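Chapter 4
Setting Up and Caring for a Hand-Held Gripper Cell

What you will learn in this chapter

How to choose and mark out a working area for a pair of hand-held grippers
How to place fixed markers so that they stay useful all day
How to check cameras, cables and jaws before the first recording
How to keep a cell log that another person can follow

Before you start, you should have read Chapter 2 (Cameras and lenses) and the first half of Chapter 3 (Where is the gripper?). The appendix on lens correction can wait.

4.1 A cell without a fence

The cells in Chapter 1 were easy to draw. There was an arm bolted to a base, a fence, a gate with a switch, and a part that arrived in the same spot every time. Now we take away the arm and give the gripper to a person. I think this is one of the most enjoyable jobs in the whole book, as you can have a rough cell standing in a morning and spend the rest of the week making it better!

A person holding a gripper walks, turns, stretches and gets tired. The cell has to allow for all of that and still give us recordings we can use. So when we talk about "the machine" in this chapter we mean the grippers, their cameras and cables, the markers, the lights and the floor, all together. A fault in any one of them will show up in the data, and it may look like a fault in another.

Our running case is the Tremen cell, which Maksym Nechyporuk and I set up in a rented unit at Driltley. It was built for board work: reaching up to a whiteboard on a wheeled stand, moving magnets, picking up a marker or the eraser. Striped tape on the floor shows where the work is done, and everything else (shelves, chairs, the laptop table) lives outside it.
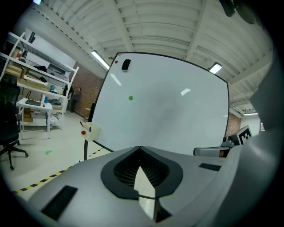 Photo: R. Prado, Tremen cell, Driltley

Start with the lens. The cameras on these grippers see very wide, so ceiling lights count as part of the cell whether you like it or not. A glossy board throws them straight back as bright patches, and a patch that covers a magnet can hide it completely. Tilt the board a little, or roll the stand sideways, and watch the patches slide about. Five minutes spent on this is worth an hour of sorting through bad recordings later.

Next come the fixed markers, the black-and-white squares you met in Chapter 3. Put them where the camera will catch them from many angles, and at more than one distance. Press each one flat to its backing. A marker with a curled corner still looks fine to you and me, but its measured position will wander. Once they are up, write down where they are and leave them alone.

Word to know: drift. A slow error in the measured position of a gripper. Drift can build up while everything seems to be running well, which makes it harder to spot than a sudden jump.

4.2 The morning check

Every cell needs a short check that is done in the same order each day. Ours grew from a scrap of paper into the Jikden sheet, named after the logging program it feeds. It has 29 lines, and with practice it goes quickly. The lines fall into groups: floor, board, lights, grippers, cables, recording.

The floor group is the one students skip, and I would beg you not to. Look along the tape at a low angle. If an edge has lifted, cut the bad length out and lay a new piece; pressing the old one down with your shoe lasts until lunch. Then walk the whole area with your arms out, as if you held both grippers. You will find out very fast whether a chair is too close.

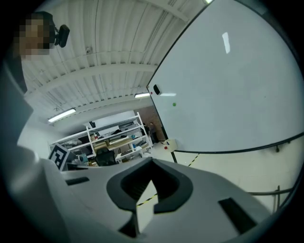 The board group comes next. Lock the wheels of the stand, if it has locks, and give the frame a gentle push at shoulder height. A board that rocks will move each time a gripper touches it, and the recording then shows two things moving at once. Wipe the surface too. Old ink builds up into grey streaks that change how the board looks from one session to the next, and you want those changes to be ones you chose.

For the grippers themselves, open and close the jaws 11 times, slowly, before you switch on any recording. Feel for a rough spot. Grit in the slide is the usual cause, and a soft brush clears it. Keep oil well away from the finger pads, because an oily pad lets a magnet slip and leaves a smear on the board as well. We replace pads after 200 hours of use and note the change in the log.

Cables deserve a kind word. They do a hard job, bending at the same place all day long, and they tend to fail right behind the plug. Leave a loose loop at the wrist, run the rest back along the body, and then reach as high as the task needs. If the plug takes any pull, the loop is too small. When Maksym and I went through our first winter of repairs, up to the end of December, more than 62 entries in the log had to do with cables!

4.3 Two grippers, one person

Working with both hands brings its own checks. Each gripper carries its own set of tags, and the software has to know which is left and which is right. Label them. Then hold the two apart, bring them slowly together, cross them and part them again, while a partner watches the live positions on the screen. The two traces should cross cleanly and carry on. If they swap, stop and load the tag list again before doing anything else.

Watch the sleeves as well. A loose cuff can fall across a tag cube when the arm goes up, and the position is lost for just as long as the reach lasts. Roll the cuffs back and repeat the reach. Do the same test standing close to the board and again from the far side of the taped area.
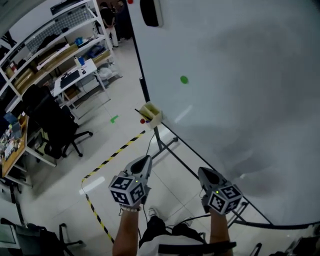 4.4 The cell log

A log is written for a stranger. Suppose Gallardo, the second site in this chapter, has to take over your cell tomorrow: could they tell from your notes which gripper had new pads, and which marker was moved? Write the time, the part, what you noticed and what you did, in that order. "Left gripper, jaw stiff, brushed slide, now free" is a fine entry. "Gripper OK" tells the next person nothing at all.

Try it yourself. Mark out a square on the floor of your workshop with tape and place a board on one side. With a partner, write your own check sheet for it, then swap sheets with another pair and carry out theirs exactly as written. Note each line where you had to guess, and bring your notes to the start of section 4.5.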